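Can the robot tidy up yet? An afternoon at Giderix
Sunday, May 20, 2018

I have wanted a machine to clear my kitchen counter since I was maybe nine years old, so when the woman who runs the chores project at Giderix said I could come by and pester her, I was in the car before I'd finished reading the email. (I did finish it later. It said to bring a sweater.)

My first question was the one everybody asks. Can it do the dishes?

"No," she said, and laughed. "Next question."

What it can do, on a good day, is put small things into other things. That's the job they've been working on all spring, and she is completely unembarrassed about how small it sounds. "People picture a butler. I picture something that can clear a tabletop and not make me nervous. If I get that by June I'm buying everybody lunch." 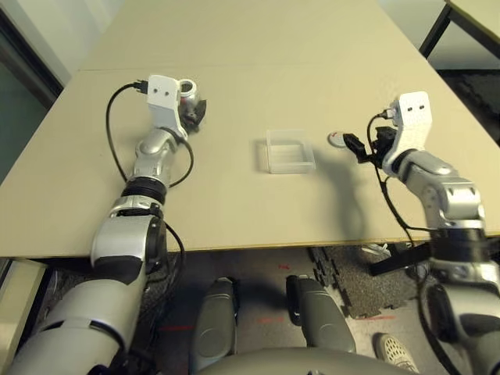

I asked how many times you have to practice a thing like that. She had the number ready: 3,867 tries since the project started, and 552 of those she'd call clean from start to finish, with no dropping, no nudging, and no person stepping in. I must have made a face.

"I know how it sounds! But you should have seen the first week. We had 4 good ones that week, and we ate cake."

So what makes it hard? I figured the lifting. She shook her head before I got to the end of the sentence. Lifting is fine, she told me. The trouble is knowing where your own fingers are, and how hard to squeeze, and what to do about anything see-through. "Clear plastic is my enemy. You and I look at a plastic box and we know where the side is. A camera looks at the same box and sees mostly table." Flat things are nearly as bad, she said, because you can't get a finger underneath. She made me try picking a coin off a desk with two pens and I gave up pretty fast.
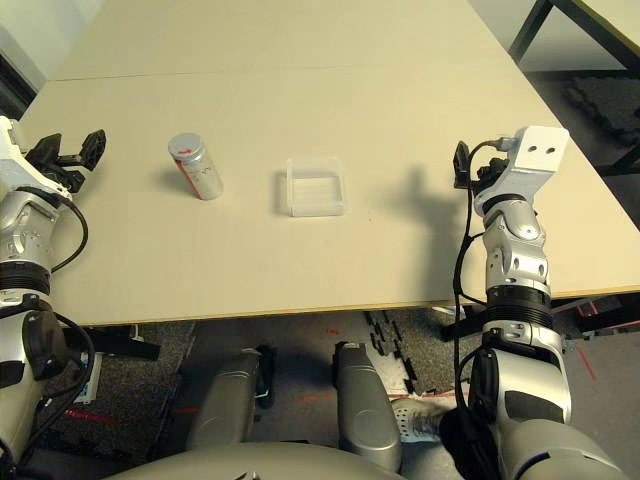

We got onto shops after that, which is where she thinks the money will come from. Gulov, a housewares chain, has been asking whether a machine could put returned items back in the right bins overnight. She told them to ask again in a couple of years. "A store is worse than a kitchen in some ways. In your kitchen the mug is always the same mug. At Gulov they gave us a list of 282 items just for one aisle, and then half the packaging changed."

And the people who do that work now? I'd been putting that one off, a little. She didn't dodge it. Before this she spent a few years at Macedo, the warehouse people, and she said the folks on the floor there had much better ideas about what to automate than anyone upstairs did. "They wanted help with the boring reach. Bend, grab, put it in the box, again and again until your back goes. They didn't want help with the part where you think."

I asked if she'd have one at home. Long pause.

"In my garage, maybe. Not near my grandmother's plates."

She does own a robot vacuum, a Bralberg, and it gets stuck under the same chair every single morning. She has never moved the chair. I asked why not and she said she'd like to see it work that out by itself, and then she wanted to know if I was staying for coffee, so I did.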